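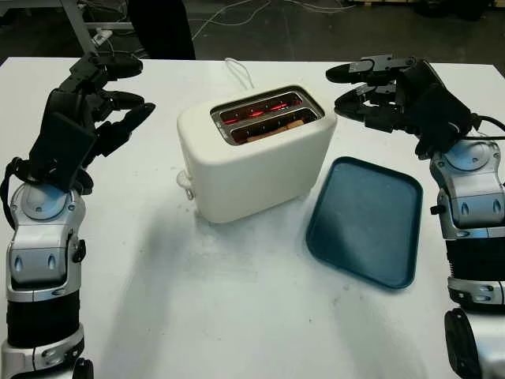
Figure 2. A two-slot toaster in use, with a slice of bread lowered in the front slot and an empty tray alongside.

3.2 Breakfast at home and the decline of the morning loaf

The household survey was carried out in Denelley and the neighboring district of Greslow. Of the households approached, 178 returned a complete food diary covering 7 days. Each diary recorded what was eaten before noon, where the bread had been bought, and how old it was when served. Respondents were asked to enter the age of the loaf in days, counting the day of purchase as zero. Diaries that left this column blank for more than one morning were set aside and are treated separately in Section 3.4.

Toasting was the most common way of serving bread in the sample. It was reported at least once by 116 households, and it was closely tied to the age of the loaf. Bread bought the same morning was usually eaten plain, while bread kept for two days or more was rarely served without being heated first. This agrees with the earlier interviews by Stoyanova and Carvalho, whose older respondents spoke of toast as a way of finishing a loaf before a new one could be cut.

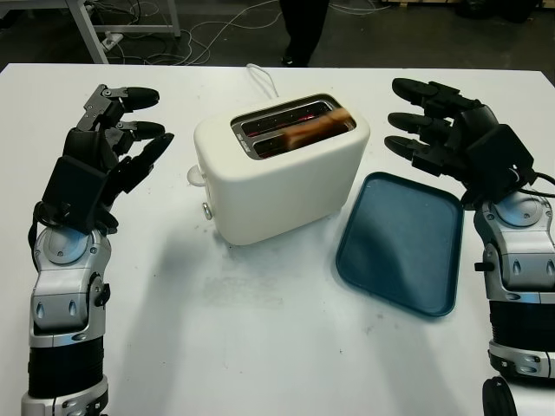
The pattern was weaker among households that bought sliced and wrapped bread. In these homes toast was made throughout the week, and the age of the loaf had little bearing on the choice. Several respondents noted that they kept sliced bread in the freezer and took out what they needed each morning. For such households the question about the age of the loaf was hard to answer, and their entries were coded by date of thawing. Zalewska has argued that frozen bread should be left out of studies of this kind. We have kept it in, as its removal would have excluded most of the single-person households in Greslow.

Bakery closures also played a part. Denelley has a population of 3,000 and lost its last early-opening bakery in April of the survey year. Diaries begun after the closure show fewer purchases before work and a clear shift toward a single large purchase on Friday. The loaf bought then was expected to last into the middle of the following week, and toasting rose accordingly on the later days.

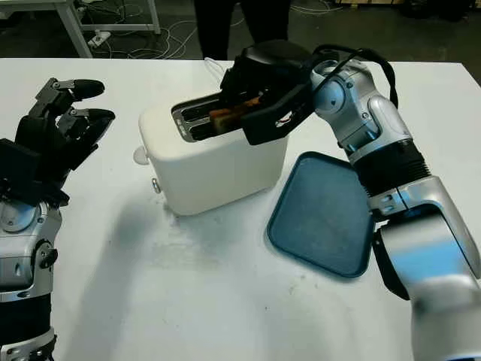 Differences by age of respondent were smaller than expected. Bednarek and Makowska reported that younger adults had largely given up bread at breakfast, but our diaries do not support this for either district. Younger respondents ate breakfast later and more often while standing, yet bread appeared in their diaries nearly as often as in those of their parents. The main difference lay in what was put on it. Butter and jam remained usual in the older group, while the younger group entered a wider range of spreads, including cheese and nut butters. The coding of these entries is given in Appendix B.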